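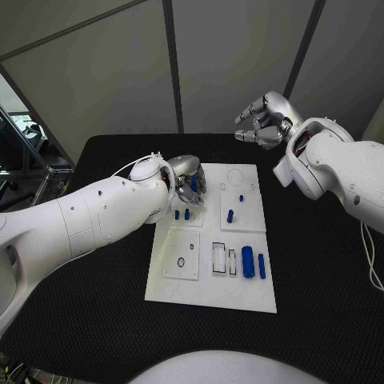 09/07/2018 작성, 나중에 맨 아래 한 번 덧붙였음

Julelum 조작 평가 보드를 산 지 석 달쯤 됐습니다. 4월에 들여놨고 그동안 거의 매일 썼어요. 원래는 한 달 쓰고 바로 후기를 올리려고 했는데, 중간에 손이 부품을 안 놓는 사고가 나는 바람에(ㅠㅠ) 그거 원인 찾느라 글이 한참 밀렸습니다. 그래서 이 글은 절반은 보드 후기, 절반은 사고 후기예요. 보드만 궁금하신 분은 앞부분만 보셔도 되고, 양팔에 손가락 달린 핸드 붙여서 쓰시는 분은 뒤까지 꼭 읽어 주세요.

## 우리 쪽 환경부터

팔은 Vummont 양팔 시스템이고 양쪽 손목에 은색 다지 핸드가 달려 있습니다. 작업대 위는 까만 그물결 무늬 표면인데 거기 한가운데에 흰 보드를 올려놓고 씁니다. 흰색에 파란 부품이라 바닥과 대비가 확실해서 비전 쪽 담당은 첫날부터 만세를 불렀어요. 조명을 따로 손보지 않고도 보드 외곽선이 한 번에 잡혔거든요.

하는 일은 단순합니다. 파란 원기둥을 집어서, 옮기고, 정해진 자리에 놓기. 굵은 것도 있고 가느다란 막대 같은 것도 있고 손톱만 하게 느껴지는 짧은 것도 있어요. 사람이 하면 하품 나는 일인데 로봇 핸드한테 시키면 하루가 금방 갑니다.

## 보드 자체는 마음에 듭니다

일단 배치가 영리해요. 부품이 한 줄로 쭉 서 있는 보드는 로봇이 금방 외워 버리는데(좌표만 더하면 되니까요), 이건 조금 솟은 네모 판이 따로따로 있고 그 위에 서는 부품도 있고 보드 면에 바로 서는 부품도 있어서 높이가 계속 달라집니다. 이 높이 차이가 별것 아닌 것 같아도 진짜 사람 잡아요. 처음 이틀은 손끝이 판 모서리를 계속 긁었습니다.

파란 핀 두 개가 나란히 붙어 서 있는 작은 판이 제일 어렵습니다. 두 개 키가 살짝 달라요. 하나를 집으려고 손가락을 넣으면 옆의 것이 같이 기울어지고, 그거 피하겠다고 위에서 얕게 잡으면 들다가 돌아가 버리고. 덕분에 접근 각도를 처음부터 다시 짰습니다. 욕은 했지만 평가 보드로서는 칭찬이에요. 쉬운 보드였으면 우리 핸드의 약점을 몰랐을 테니까.

원이랑 타원 윤곽선이 그려져 있는 것도 좋아요. 놓는 위치가 얼마나 틀어졌는지 눈으로 바로 보입니다. 굳이 측정 안 하고 지나가다 슥 봐도 "아 오늘 왼팔이 좀 밀리네" 싶은 정도.

아쉬운 점도 있죠. 보드를 작업대에 고정하는 수단이 기본 구성에 없습니다. 이 가격에 이게 말이 되나요? 저희는 결국 Clulville에서 나온 얇은 미끄럼 방지 시트를 사서 밑에 깔았는데, 그 뒤로는 거의 안 밀립니다. 설명서도 얇아요. 부품 치수표는 있는데 공차가 안 적혀 있어서 메일로 물어봐야 했고 답은 이틀 뒤에 왔습니다. 친절하긴 했어요.

## 그리고 그 사고

숫자부터 적을게요. 사고 당일까지 집어서 놓기를 2,097번 시도했고 그중 1,846번 성공했습니다. 실패는 대부분 시시한 거였어요. 놓치거나, 옆 부품을 쓰러뜨리거나, 삐딱하게 놓거나. 로그에 한 줄 남고 사람이 부품 다시 세워 주면 끝나는 종류요.

그런데 실패 중에 21번이 이상했습니다. 로그에는 "놓기 완료"라고 찍혔는데 왼손이 부품을 그대로 쥐고 있는 거예요. 처음엔 손끝에 끼었나 보다 하고 손으로 빼 주고 넘어갔습니다. 이게 제 잘못이에요. 같은 증상이 세 번 나왔을 때 멈췄어야 했는데, 저녁까지 돌릴 분량이 있다는 생각에 그냥 계속 돌렸습니다.

사고는 이렇게 났어요. 왼손이 파란 부품을 쥔 채로 "놓기 완료" 처리를 받고 다음 동작으로 넘어갔고, 제어기는 손이 비어 있는 줄 알고 낮은 경로를 골랐습니다. 쥐고 있는 부품 길이만큼 아래로 더 튀어나와 있는데 그걸 계산에 안 넣은 거죠. 부품 아래쪽이 판 모서리를 찍었고, 보드가 홱 돌면서 오른팔 쪽으로 밀려갔어요. 마침 오른손이 내려오던 중이라 손가락 하나가 판 옆면에 걸렸고요. 소리가… 딱 하고 났는데 지금도 그 소리 생각하면 등이 서늘합니다.

비상정지는 바로 눌렀고 팔은 바로 섰습니다. 여기까지는 좋은데, 두 번째 문제가 여기서 나왔어요. 정지가 걸려도 핸드는 쥔 힘을 그대로 유지합니다! 무거운 걸 들고 있을 때 떨어뜨리지 말라고 그렇게 만든 거니까 이해는 해요. 문제는 그걸 제가 몰랐다는 겁니다. 팔이 섰으니 다 풀렸겠지 하고 부품 빼려고 손을 뻗다가 옆에서 동료가 소리를 질러서 멈췄어요. 안 다쳤습니다. 다친 사람 없고, 오른손 손가락 관절 커버에 금 하나, 보드 판 모서리에 찍힌 자국 하나. 그 정도로 끝난 건 운이 좋았던 거라고 생각합니다.

## 원인

범인은 케이블이었습니다. 왼팔 위로 흰 케이블이 지나가서 손목 관절을 넘어 커넥터로 들어가는데, 손목이 특정 각도로 꺾이면 고리 부분이 당겨지면서 접촉이 순간적으로 나갑니다. 하필 그때 "손 펴기" 명령이 가면 명령은 사라지고, 우리 프로그램은 핸드 대답을 기다리지 않고 시간만 지나면 완료로 찍고 있었어요. 그러니까 배선 문제에 우리 코드 문제가 겹친 겁니다. 보드는 억울하게 찍힌 쪽이고요.

재현하는 데 꽤 걸렸습니다. 손목을 천천히 돌리면 절대 안 나와요. 실제 작업 속도로 꺾어야만 나옵니다. 결국 케이블 길이에 여유를 더 주고 고리가 눌리지 않게 Hà 케이블 클립으로 다시 잡았습니다. 이 클립은 싸고 좋아요. 다만 접착식은 며칠 만에 떨어지니까 조이는 방식으로 사세요. 오른팔 쪽에도 아래로 늘어지는 케이블이 있어서 그것도 같이 손볼 생각인데, 짧게 묶으면 또 당겨질까 봐 아직 고민 중입니다.

## 바꾼 것들

- 손가락 관절 값을 읽어서 진짜로 펴졌는지 확인한 다음에만 "놓기 완료"로 처리
- 통신이 한 번이라도 끊기면 그 자리에서 정지, 자동 재시도 금지
- 손에 뭐가 있는지 확실하지 않으면 무조건 높은 경로
- 비상정지 후에는 핸드 전원 표시를 확인하기 전까지 작업대 안으로 손 넣지 않기
- 같은 증상이 세 번이면 그날 작업 중단 (이건 저 때문에 생긴 규칙이에요)

바꾸고 나서 일부러 손목을 험하게 꺾는 동작으로 30번 돌려 봤는데 안 놓는 증상은 없었습니다. 물론 그걸로 완전히 끝났다고는 못 하죠. 지금도 왼손이 부품 쥐고 잠깐 멈칫하면 저도 같이 숨을 멈춥니다 ㅋㅋ

Vummont 쪽에는 정지 때 핸드가 쥔 힘을 유지한다는 내용을 설명서 앞쪽에 크게 써 달라고 요청했어요. 뒤쪽 부록에 있긴 있더라고요. 근데 그걸 설치 첫날 누가 읽습니까. 적어도 경고 스티커 한 장은 줬으면 좋겠어요.

## 점수

Julelum 보드는 다섯 개 만점에 별 네 개. 고정 장치랑 공차표만 있었으면 다섯 개 줬습니다. 찍힌 판은 낱개로 주문되는지 문의해 놨어요. 자국 있는 쪽을 돌려놓고 쓰니까 당장 지장은 없습니다.

살까 말까 고민하는 분께는, 핸드로 작은 부품 다루는 연습을 제대로 시켜 보고 싶다면 추천이에요. 집게형 그리퍼만 쓰신다면 좀 과할 수도 있고요. 그리고 사시기 전에 보드 밑에 깔 것부터 꼭 같이 주문하세요!

**덧붙임:** 판은 낱개 주문 된다고 답이 왔습니다. 배송비가 판값보다 비싸서 일단 보류했어요.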